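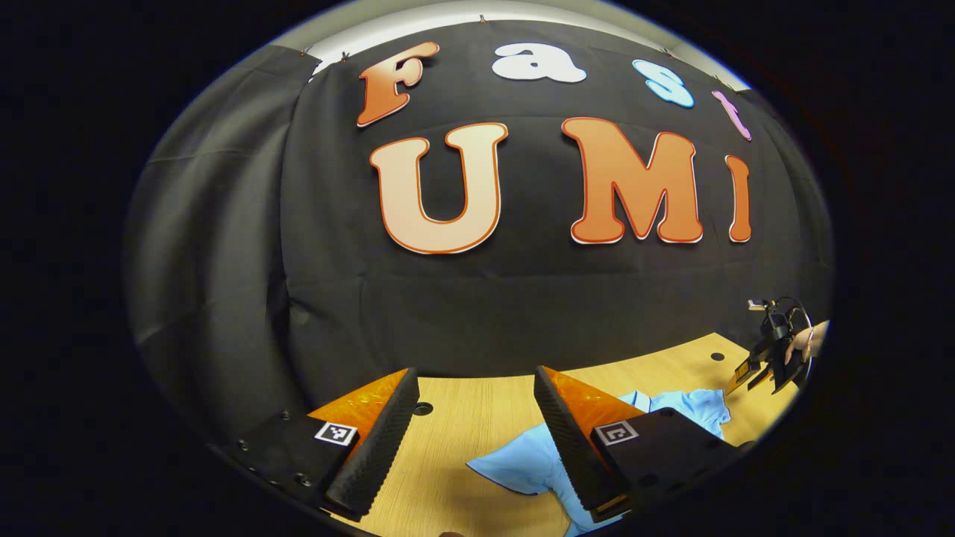 The Plusach cutout step is eating black lacquer card cases. We have 161 lots of card cases, patch boxes and vinaigrettes going into the next Annamalai sale, and every papier-mâché case shot on the dark cloth comes back from the automatic background removal as a few bits of mother-of-pearl hanging in white space. Very modern, not what the consignor sent us. Cut-out letters on creased black fabric are an easy life by comparison: an orange F with a thin white outline tells any software exactly where it stops and the cloth starts. A Victorian card case has no outline. It has a rounded black edge, lying on black, and the tool takes both.

Print this ticket | E-mail this ticket

Status: Closed (worked around)
Opened: November 28, 2021
Product: Plusach catalog, with Flillora cutout add-on
Priority: submitted as Urgent, changed by the system to Normal

What we expected

Picture of card case, white background, all four corners present.

What we got

Lot 1000, the first in the sale and the one going on the cover: shell inlay in the shape of a ruined abbey, no case. The abbey looks lovely. The lot description underneath says "corners lightly rubbed," and any bidder would agree that this was putting it mildly.

Of the 161 lots, 89 are affected to some degree. The silver vinaigrettes are fine. The ivory-colored enamel patch boxes are fine. Tortoiseshell is a coin toss: the pale, mottled pieces survive and the dark ones lose a hinge. Anything japanned or lacquered is gone.

Log

Entry 1. Followed the help page. Cleared the cache, signed out, signed in, re-uploaded lot 1000. Same abbey, same absence of card case. The help page then asks whether it was helpful and offers two buttons, both of which lead to the home page.

Entry 2. Tried the Edge Strength slider in Flillora. At the low end the case is gone. At the high end the case comes back and so does all the cloth, folds included, so we now have a card case in a black landscape with hills. There is a setting in between where the left half of the case appears. Saved that one for my own amusement.

Entry 3. Reply from Flillora support: please confirm that the object is visible in the original photo. Confirmed. Sent the original. It is perfectly visible there. You can see the gloss on the lid, the wear at the push button and the old repair to the hinge, which we mention in the condition report and would quite like people to be able to look at.

Entry 4. Reply from Flillora support: please try with a different object. Tried a glass scent bottle. It kept the stopper.

Entry 5. Turned the add-on off altogether and published a test page with the plain photos. Images load, all pieces intact. So the uploads are good and the Plusach side of things is good, and the trouble sits with the cutout step. Pasted this into the ticket in bold. The ticket form does not support bold and shows asterisks.

Entry 6. Found the cause of a second problem while looking for the first. Plusach makes its small thumbnails from the cutout, but its zoom view from the original. A bidder on the test page would see an abbey, click the abbey, and be shown a card case. We had already had one query asking if these were two lots or a pair.

Entry 7. Reshot 3 cases on pale gray paper, one light low on each side, nothing else changed. All three came through whole. The shadow under the lid of the deepest one was kept as part of the object, which gives it a sort of chin. Acceptable. Nobody has ever returned a card case for its chin.

Entry 8. Tested whether we could save the existing photos and skip the reshoot. Brightened the originals first and then ran the cutout. The cases survived, but by then the lacquer was the color of weak cocoa, and we are not putting "black lacquer" over a picture of cocoa. Color on lacquer is half the value and all of the arguments. Abandoned.

Entry 9. Reply from Flillora support: dark objects on dark backgrounds are "outside the supported range." Asked where the supported range is written down. It is written down in this ticket, apparently, as of that reply.

What we did in the end

1. Left the add-on on for silver, enamel and the paler tortoiseshell.
2. Set "Use original image" for every lacquered and japanned lot. The box is under Lot > Media > Advanced, and has to be ticked one lot at a time. There is a bulk option. It ticks the box for the whole sale and cannot be undone in bulk.
3. Reshot the cover lot and the dark tortoiseshell on gray paper. The rest stay on black cloth, as they have been in our printed catalogs since before any of this.
4. Rebuilt the thumbnails by hand (Tools > Rebuild). Until this is done the old ghosts stay on the listing page no matter what the lot page shows. Give it an hour before panicking.
5. Held the Darard print file back a day. Darard takes its pictures straight from the cutout folder, so check that folder and not the website. The October sale went to print without anyone doing so, and page two had a very handsome pair of hinges.

Still open

The glass scent bottle. With the slider in the middle it keeps the stopper and the silver collar. The body is transparent, and Flillora has drawn its own conclusions. I have started a separate ticket, as instructed, and was thanked for my enthusiasm.

Closed by submitter. The satisfaction survey would not load.

Related tickets
Scent bottles: glass body missing after cutout
Vinaigrette grilles filled in solid white
Zoom view and thumbnail do not match
Lot order resets when a lot is withdrawn
Darard export: captions printed over the spine
Condition report field drops everything after a semicolon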